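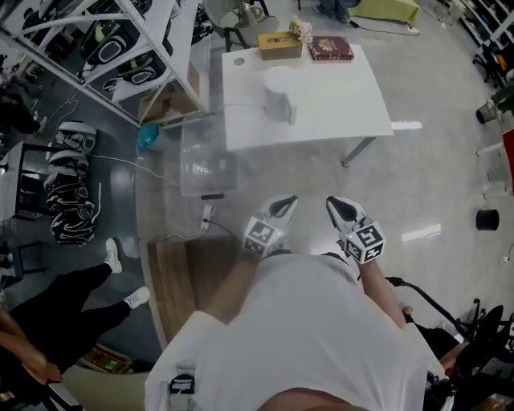 Figure 3. Operator wearing the marker gloves at a tabletop setup, with a cube on the back of each hand.

4.2 The swapped-hands fault

Okay, so this is the part of the project I'd have liked to skip. Our teleoperation setup, which we call Wideo, follows the operator's hands through the patterned cubes on the gloves (Figure 3) and sends the poses on to the two arms in the Sidley lab. It had been behaving nicely for weeks. Then, in June, the left arm swung hard across the table in the middle of a pick and hit the right one just above the wrist. No one was hurt, but we lost a finger mount and the rest of the day.

My first guess was the network (it's always my first guess), and I was wrong! The logs showed clean packets the whole way through. What they also showed was the tracker trading the two hand labels for 15 frames while the operator's wrists were crossed. The Delell filter is supposed to catch a jump like that, but I had set its reset timer to 300 ms after a dropout, and during a reset it believes whatever pose comes in first. So the left arm got the right hand's target and went for it at full speed.

We made 2 changes. Each cube now has its own set of marker IDs, with no overlap between hands, and the filter holds the last good pose until both cubes have been seen again. I also put a speed cap on the arm side, which I really should have done at the start. I replayed the Holovko recordings through the new code and the swap didn't come back, though crossed wrists still make the arms pause, and operators find that annoying. I'd take a pause over another finger mount.

Last updated: 2022-10-18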